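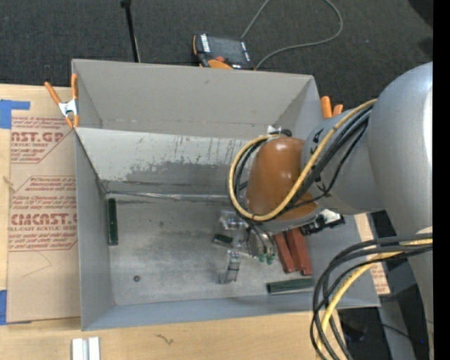 Wednesday, 6:10 a.m. Badge reader at the side door rejected three cards before I had my coat off. Mine worked. Zdislava's did not, and she renewed on Monday. Checked her record: paid, active, photo on file, access group blank. The same fault as last week. When a renewal is entered at the front desk the membership date updates, but the door group only carries over if the old card was still live at the moment of entry. If it had lapsed by even a day, the group field is cleared and has to be set by hand.

Let her in and set the group manually. The controller polls the member list every two hours, so the card would not read until the next pass. Forced a sync from the office machine and it read on the second try.

Ran the full list after that. 574 active members, 47 with no door group. Most are people who lapsed over the summer and came back in November when the outdoor track got too cold. Corrected all of them before nine. Export first, edit the column, import, spot check. The import tool rejects any name with an accent unless the file is saved in the right encoding, so Oldřich Šimko and Évan Marty both came back as errors on the first run. Saved again as UTF-8 and both went through.

Called Prirkix about the blank field. Ctibor Hubáček picked up, which saved me the ticket queue. He says the door module treats a lapsed card as a new issue and expects the operator to choose a group at that point. The desk screen does not show the group box unless the window is maximized. He will ask for it to be made a required field. No date given. In the meantime I wrote a note for the desk: maximize the window, set the group, tell the member to allow one day.

10:30. Treadmill 2 again. Belt drifts left above a brisk walk. Backed the left rear bolt off a quarter turn, ran it empty for five minutes, then another eighth. Tracks straight now at all speeds I tried. Deck is dry on the left side, so I put silicone under the belt and logged it. If it drifts again this month the rear roller needs to come out.

The rowers are fine. One chain oiled. The Gonuven bike still reads heart rate with no one on it.

Walking track measured at lunch, as Orla Moynihan asked. The painted sign by the stairs says eight laps to the mile. With the wheel in the center of lane one I get 200 meters a lap, twice, which is eight laps and a bit over. The sign is close enough for walkers. For the runners who log times I will post the metric figure next to it. Orla wants the direction of travel on the same sign – odd days clockwise, even days the other way – and I agreed, though the arrows on the floor will still be wrong half the time.

Afternoon lost to lockers. Two keypads dead, both batteries. Replaced the whole top row while I had the screwdriver out.

4:45 p.m. Évan came by to test his card at the side door. Green light, door released, alarm contact closed behind him within the time limit. Set the sync interval to one hour and will watch the log overnight for dropped connections.

To do: order belt silicone, print the lap sign, ask the desk who has the spare office key. Left at 6:20.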